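Liberté de conscience : à Mendby, un texte qui promet beaucoup

Le diocèse de Mendby a rendu public en décembre un document de 90 pages sur l'objection de conscience dans les établissements de soins catholiques. On y lit que la loi naturelle « oblige tout homme de bonne volonté ». Lequel, et à quoi exactement, le texte ne le précise guère.

Le point le plus concret concerne les salariés de la maison Cudham, qui pourront demander à être dispensés de certains actes. La direction aura jusqu'à 11 jours pour répondre. En cas de refus, un recours est prévu devant une commission de trois membres, tous nommés par l'évêché - on a connu des arbitres plus éloignés des parties.
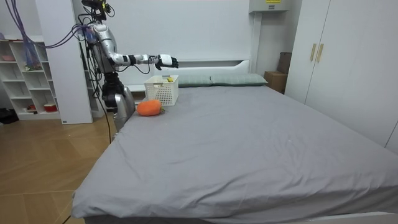
Le diocèse met en avant les 1 315 signatures recueillies dans les paroisses en faveur du projet. Reste à savoir ce que les fidèles ont signé : la feuille posée au fond des églises tenait en quatre lignes et ne parlait ni de délai ni de commission. Quant aux patients, le document leur consacre une demi-page, où il est question de « dialogue » à cinq reprises.

L'association Doketti, qui réclame depuis longtemps un cadre écrit, s'est dite satisfaite. Elle reconnaît toutefois ne pas avoir vu les annexes, que l'évêché garde pour l'instant dans ses tiroirs.

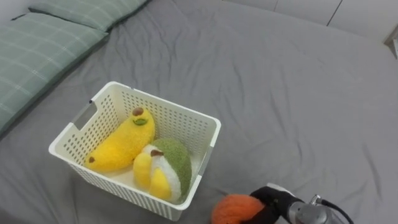 Pour Gediminas Sepp, une conscience qui doit remplir un formulaire et attendre le tampon de son employeur n'est plus tout à fait libre, et le diocèse aurait mieux fait de publier les annexes avant de collecter des signatures.

L'évêché renvoie à une réunion publique salle Rätsep, à 20 heures. La date n'est pas fixée.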